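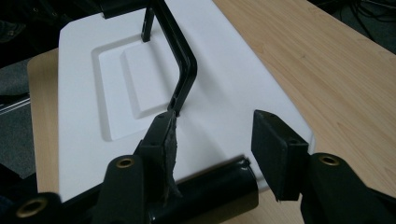 ## Ticket 78 – Rolto hand gripper, bar slips during pull

**Site:** Cendenbridge bench
**Opened:** January 12, 2025
**Status:** open, sulking

**Reported:** Grip on the black bent bar lets go partway through the pull. Failed 4 tries out of 13. The Tarkent log calls every one of them a "successful grasp," so at least somebody is happy.

**Tried so far**

- Restarted Tarkent. Same slips, fresher timestamps.
- Raised closing force 2 steps. Bar now slips later and with more of a snap. Put it back.
- Wiped the bar down with alcohol. No change.
- Swapped the cable on Okoth's advice (their support desk's advice for everything, as far as I can tell).
- Looked at the pads. Should have been step one.

**Finding:** Foam is frayed on both fingers, and the right one has a corner peeling up. My guess is the bar rides on loose fiber until the load comes on, then goes wherever it likes. The pad sheet says to replace them in August. The pads have not read the sheet. 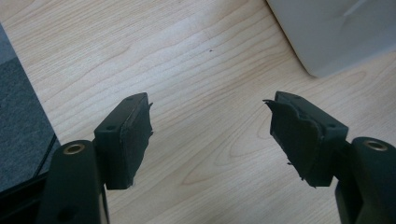

*Jaws open, both pads, before replacement.*

**Next:** New pads on order from Okoth. Until they show up – no pulling on the bar with fingers anywhere near the bend, and please don't trim the threads with scissors. I did that on the last set and it took about a day to get worse.

Leave this ticket open until the 13 pulls have been rerun on new foam.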